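Thursday, after lunch, bench side

Picking up where I left off yesterday, which was with a sore thumb and a lot of grumbling. The plan for this week is still the Merkalent job: slotted plate, flat on the wood, get the arm to pick it up by the rim and set it down somewhere else without scraping the table. Sounds easy! I've been doing it by hand with the hand-held gripper so the policy has something to copy, and every time I think I've got a rhythm going I notice some new habit of mine that the robot is going to learn whether I like it or not.

Today's habit is the wiggle. I come in toward the plate, stop short, waggle the fingers a little to line them up, and then go. I do it on nearly every take (watched a bunch back over coffee and winced). Last month's policy picked up something very much like it on the bracket task, and we had an arm that sat over the part and dithered until the timeout. So the rule for this afternoon is one smooth approach, and if I miss, I miss, and I back all the way out and start over. No fixing it halfway.

Other thing I changed is the starting position. I'd been beginning every take with the fingers already more or less on top of the rim, and of course that teaches it nothing about getting there. Now I start off to one side over bare wood, fingers wide open, and come in from wherever I happen to be. It's slower but the approaches look much more varied on playback.
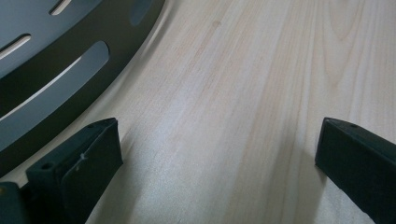
Farkas came by while I was resetting and said the wide starts were fine but the opening should be narrower by the time the fingers reach the rim, otherwise the far finger has a long way to travel at the end and shoves the plate sideways. Fair point. I tried it both ways and the early close does feel calmer in the hand. I also asked about mixing in some of the remote-control takes from the Flernier rig, and the answer was to keep them in a separate folder until we've trained on the hand-held ones alone. Fine by me, the remote ones have that laggy little stair-step in the wrist anyway.

Numbers, so I don't have to dig for them later: the set stood at 2,039 takes before today. I threw out 8 of this morning's, mostly for the wiggle, plus a couple where my sleeve got into view. There were 3 more I couldn't decide on, so they're tagged "maybe" and somebody with fresher eyes can have a look.

Lighting. The bench light puts a broad shine on the wood and I keep going back and forth about whether to kill it. Leaving it on for now, but I want a batch with it off before we train, even a small one. Same with the board turned around so the grain runs the other way. I don't want it using the grain as a ruler.

Oh, and the trigger spring on the gripper is getting soft again. It still closes all right but the return is lazy, and I found myself pushing it open with my finger. Spare springs are in the Hisa drawer, bottom row, behind the tape. Swap it before the next session, please, if you get here ahead of me.

To do:
- 2 more batches, wide start, early close, no wiggle
- one short batch with the bench light off
- turn the board
- new spring
- go through the "maybe" takes
- ask Farkas how far from the rim the early close should begin, I forgot to write it down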